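Acceptance

The contract between Hosora and the Mutach laundry ran to seven pages, and the inspector had read all of them on the train. Clause 4 said a garment was folded when a reasonable person would put it in a drawer. No drawer was specified.

She signed the log, 30/09/2022, and took the stool by the bench. The jeans were already in a stack at the far corner. Jeans were stiff and held a crease. The July report had passed them without comment, and then spent 11 paragraphs on knitwear. 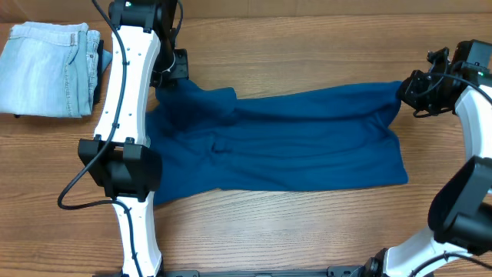 "Knits have no edges," the engineer said. "They have places where the cloth stops. The planner wants edges."

"What does it do when it can't find one?"

"Pulls until it has one."

She wrote that down. The system, sold under the name Zundix, had logged 1,630 attempts on soft garments. Of these, 967 met Clause 4 in Hosora's opinion and 890 in the laundry's. The difference was 77 garments, and she had been hired to have an opinion about them. She had asked to see the 77. They had been worn, washed and returned to their owners.

"So I judge the method," she said.

"You judge whatever's on the bench."

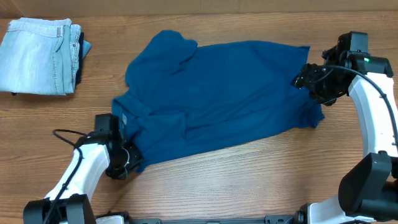
Attempt 1,631, teal top, both arms holding.

The laundry's presser came in for a cart of sheets and stopped to watch. She had worked at Manalo before this, on hotel linen, and folded a shirt in the time it took to say so.

"It's got hold of the wrong part," she said.

"It can let go," said the engineer.

"I know it can let go. Does it know it's the wrong part?"

He looked at the confidence value on his screen and did not read it out. The presser took her cart and left.

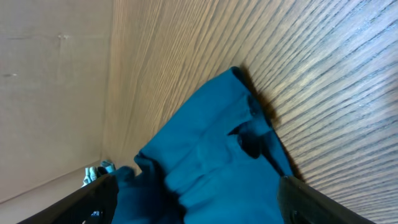 The inspector considered the wording again. A reasonable person would put almost anything in a drawer. She had a drawer at home that would have met Clause 4 on any day of the year — and a chair that would not. She crossed out "pass" and "fail" at the top of the form and wrote "grip" in one column and "fold" in the other.

Under grip she made a mark. Under fold she left the box open and asked the engineer how long he usually gave it.

"Until the next one's due," he said.

She moved the stool closer to the bench.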